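Clirar hand-held gripper with wrist camera: three weeks of soft objects

Review by Laurinda Serrano, 2021-09-11

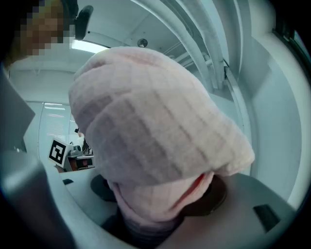

The view from the Clirar's own camera, with a pink ribbed knit in its grip.

I have been looking for a hand-held gripper for some time. In our small lab we teach a robot arm to handle clothes, and for that we need many recordings of a person doing the same job well. Until this summer we used the older Morais tool, and I know its good and bad sides by heart. The Clirar arrived in September, and I have used it almost every working day. I paid for it from our normal budget and have no agreement with the maker.

I will compare it with the Morais where I can, and in one part with the Condero, which a colleague lent me for two afternoons only. Please take my opinion of the Condero with some care.

What is in the box

The gripper itself, a charging lead, a spare set of finger covers, a card with printed markers and a thin paper manual. The manual is good on the mechanical part and poor on the software. For example, it gives one page to changing the finger covers and two sentences to time synchronisation, and the second is the thing that can spoil a full day of recording. I found the right settings in the end, but I had to write to the support address. They replied the next morning, politely, and with the correct answer.

There is no carrying case. For the price I think there should be one.

In the hand

The Clirar is lighter than the Morais and the weight sits closer to the wrist. After a long session with the Morais I had pain at the base of the thumb. With this one I can work for the same time and feel only a little tired. My colleague Hsiu-ying Tsang has smaller hands than me and she likes it less. The trigger is far forward for her, and she has to stretch the first finger to close the grip completely. The Condero has a trigger you can move along a rail, and I wish Clirar had copied this idea.

The trigger spring is soft in the first part of the travel and firm at the end. For hard objects this makes no difference. For a knitted hat it is very useful, as you can feel the moment when the fingers have taken the fabric and you are only adding pressure. With the Morais I often squeezed too much without knowing it, and the recordings taught the arm to squeeze too much also.

Gripping soft things

This was my main test. I made 143 recordings with hats, socks, small towels and one scarf, always the same three jobs: pick up from a flat surface, turn over, put into a shallow box.

Thick ribbed knits are the easiest. The fingers take the folded edge well and the fabric does not slide when you lift. Towels are also fine. Thin socks are more difficult: if the sock lies completely flat, you need to push the fingertips down harder than feels natural, and two times I pulled up the table mat together with the sock. The scarf was the worst object, but it is the worst object with every gripper I have tried, including my own hands when I am in a hurry.

The finger covers pick up fluff. After a morning with wool they are visibly dirty and hold less firmly. I wipe them with a damp cloth at lunch and they are good again. On the Morais the covers are smoother and stay clean for longer, but they also grip worse from the beginning, so I prefer to wipe.

The camera

The lens is very wide. You get the fingers and the object together with the desk, the blinds and the ceiling light, all in a round picture with dark corners. For learning this is what we want, because the software needs to see the room to know how the hand is moving. Straight lines near the sides are bent strongly, so you must do the calibration before you use the pictures for any measuring. The calibration program worked for me at the third attempt. The first two failures were my mistake - I held the board too far away.

There is one weak point. When you lift a big soft object towards the lens, it fills most of the centre, and only the outer parts of the room stay visible. You can see it well with the knit at the top of this page. In my recordings the tracking usually survived this if I moved slowly, but after fast turns I lost the position in four of them. A marker standing on the desk helps to find the position again. Hsiu-ying thinks the lens should sit a little higher, and I agree with her. The Condero has it higher and I did not lose the position with it, although I made far fewer recordings there.

Colours are a bit cool under our ceiling lights. You can correct the white balance in the program, but it goes back to automatic after each restart. This is annoying and I hope they repair it in an update.

Software and files

I used it with Brerkisix, the free recording program that many small groups already have. The Clirar was recognised at once on Linux. On my Windows laptop I had to install the driver by hand. The files are large, so buy a fast card. One of my cheap cards dropped frames and the program gave no warning.

The battery lasts a morning of normal work. You can record while it charges, but the lead leaves the handle on the right side and touches my forearm.

Would I buy it again?

Yes, for clothes and other soft objects. For cups, boxes and tools I would stay with the Morais, which costs less and has stronger fingers. If your hands are small, ask to try the trigger first. I have written to Clirar about the white balance and the missing case, and I will add a note under this review when they answer.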